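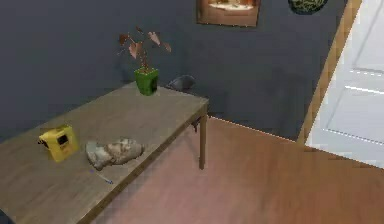

Stoneck is pausing downloads of release 39 of the Wunus tabletop manipulation software after finding a fault that can let a robot arm keep moving once its stop limit has been reached. The fault was found in simulation. No injuries have been reported to the company, and no customer has reported damage to equipment. It came up during clearing tests, in which an arm is asked to pick items off a simulated wooden table and move them without disturbing the rest. The test room has a dark wall behind the table and a white panel door to one side, and the items are mixed on purpose: a yellow box, a lumpy grayish-beige object lying on its side, a thin blue stick near the front edge, and a potted plant in a green square pot toward the back. The thin stick is the item that exposed the problem.

Customers running release 39 on a physical arm should stop using it for unattended work now and go back to the previous release. Instructions are given below.

What happened

Wunus uses two separate checks to decide when an arm must stop. The first compares the planned path with a map of the objects on the table. The second watches the force at the wrist and stops the arm when that force passes a set limit. The second check is there for cases where the first one misses something.

In release 39, Stoneck changed how the object map handles thin items. Very thin items had been causing false stops, and customers had asked for fewer of them. The change merged a thin item into the table surface if the depth reading was weak. As a result, the planner sometimes treated a stick or a similar item as part of the tabletop and sent the gripper down through the space it occupied.

The force check should have caught this. It did not, because the same release reset the force reading to zero each time the planner updated its map. If an update arrived while the gripper was already pressing on something, the existing force was wiped out and the arm continued downward until the new reading reached the limit. In the worst runs this happened several times in a row.

Stoneck engineers ran the clearing test 2,000 times after the first bad result. The arm pushed past its force limit in 146 of those runs. In most of them the arm stopped late but did stop. In the remaining runs it did not stop until the motor protection in the simulated arm cut power.

The fault does not affect the emergency stop button, which is wired separately and does not pass through Wunus software. It also does not affect the speed limits set in the arm's own controller.

Who is affected

The fault is present in release 39 only. Earlier releases do not contain either of the two changes. Customers who use Wunus only for simulation are not at risk of harm, but force results recorded with release 39 should not be relied on and should be run again.

Stoneck's records show that 200 licensed sites downloaded the release before it was withdrawn. The company has written to the registered contact at every one of them. Sites that have not received the letter should check that their contact details are current and treat this release as notice.

The Prastach gripper kit, which is sold with Wunus preinstalled, shipped with the earlier release and is not affected unless the customer has updated it. The update status is shown on the start page under "Software."

What customers should do

Stop any unattended job that is running on release 39. Keep people out of the arm's reach while doing so, and use the emergency stop if the arm is pressing on an object.

Roll back through the maintenance menu by selecting "Restore previous release." The rollback keeps saved jobs and calibration files. It does not keep force limits that were edited after the update, and those must be entered again by hand. Check the limits against your own written risk assessment before returning the arm to work.

After the rollback, run the supplied contact test with the foam block. The arm should stop and back away on first contact. If it does not, leave it powered down and call the support line.

Sites that cannot roll back right away may continue supervised work with the map update set to "Manual." This setting prevents the force reading from being reset during a move. It is a temporary measure and Stoneck does not recommend it for jobs near people.

Inspect grippers and wrist sensors on any arm that has run release 39. A sensor that has been overloaded may read low afterward. Stoneck will replace wrist sensors that fail the zero test at no charge, including those out of warranty.

Why it was not caught earlier

The two changes were made by different teams and were tested separately. Each passed. The combined release was then tested on tables set with boxes, cans and other items of a fair height, where the object map works well and the gripper rarely touches anything it has not planned for. The clearing test with thin items was part of the weekly schedule and was not required before a release. It ran after release 39 had already been made available.

Stoneck considers this a failure of its release process. The clearing test is now required for every release, and any change to the force check must be reviewed together with all other changes in the same release. The company has also added a test in which the map is updated repeatedly while the arm is in contact with an object.

The company has asked Venkataraman, an outside safety engineering firm, to review the force check and the release process. Venkataraman will have access to the source code and to the logs from all of the test runs. Stoneck will publish the firm's findings in full, apart from customer names.

Next steps

A corrected release is in testing and is planned for November. It will restore the earlier handling of thin items, so customers should expect the false stops to return for now. The force reading will be set to zero only when the arm is at rest and clear of the table. The date may move if the outside review finds further problems, and the release will not be offered until that part of the review is finished.

The logs from the failed runs are available to licensed customers on request, along with the table layout used in the test, so that sites can repeat it on their own systems.

Questions about rollback, sensor replacement or affected jobs should go to the Wunus support line, which is open for extended hours until the corrected release is out. Press questions should go to the Stoneck media office.

Issued by Stoneck, Oct 18, 2026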